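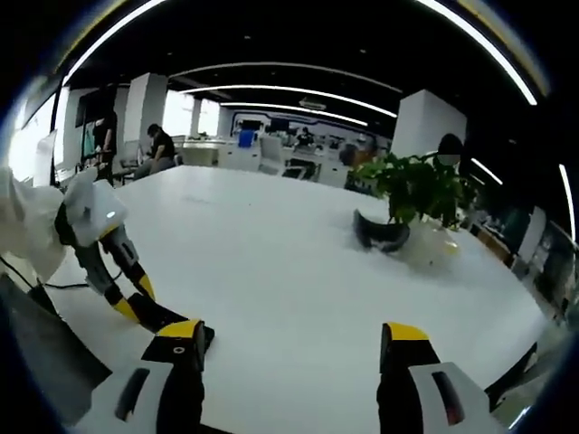 Catchment boundaries and the school bus: notes on the Mulonia proposal

May 2018

The district has published its draft for redrawing the primary catchments, and I have now read it twice, including the annex with the route tables. These are my notes. I have a child in year two at Mulonia Primary, so I am not neutral, but I have tried to keep to what the tables say.

The present position

The district runs 7 primaries. Mulonia is the second smallest, with 460 places on paper. The number on paper is worked out from floor area and takes no account of the two rooms lent to the music service, which cannot be used for classes before four in the afternoon. Anyone comparing the roll with the stated capacity should take those rooms off first. The draft does not.

Children from the Drirkomis side of the river have been attending Mulonia under transfer requests for years. The draft would make this the default. Five streets move across, and families there would no longer need to fill in the transfer form each spring. I have no objection to that part. The form is four pages long and asks for the same address three times.

Transport

The annex is weaker. It assumes one additional bus, calling at the bridge, the old dairy and the bottom of Forico Lane, and arriving at ten to eight. I drove the route on a school morning, stopping for a minute at each point, and reached the gate at two minutes past. A bus is slower than my car on the hill. Either the first pick-up has to be earlier or the bell has to be later, and the bell cannot move without also moving the secondary buses, which use the same vehicles on their second run.

I put this to Said Ghoneim at the transport office. He replied within the week, with the working attached, and I am grateful for that. The timing was taken from mapping software with no stops included. He has asked for it to be run again.

The other gap is the fare. Pupils living more than 3000 metres from their catchment school travel free. The draft measures this in a straight line on one page and by walking route on another. For most addresses the two give the same result. For the upper half of Forico Lane they do not, owing to the river, and those families would pay under one page and not under the other. Johanna Pichler has written to ask which applies. At the time of writing she has an acknowledgement and no answer.

Siblings

Section 5 says that brothers and sisters of current pupils "will normally" be placed together. The existing policy says "will". Brigitta Danzer raised the wording at the parents' evening and was told it was a drafting matter. If so, it is easily put back. I have suggested the old sentence, unchanged, in my response.

Responding

Comments close at the end of June. The online form cuts off long answers without warning, so it is safer to send a letter, or to paste the text in sections and check the confirmation page. Paper copies of the draft, including the annex, are at the school office and at the library desk. The library copy was missing the second route table when I looked.

I will add the corrected timings when Mr Ghoneim sends them.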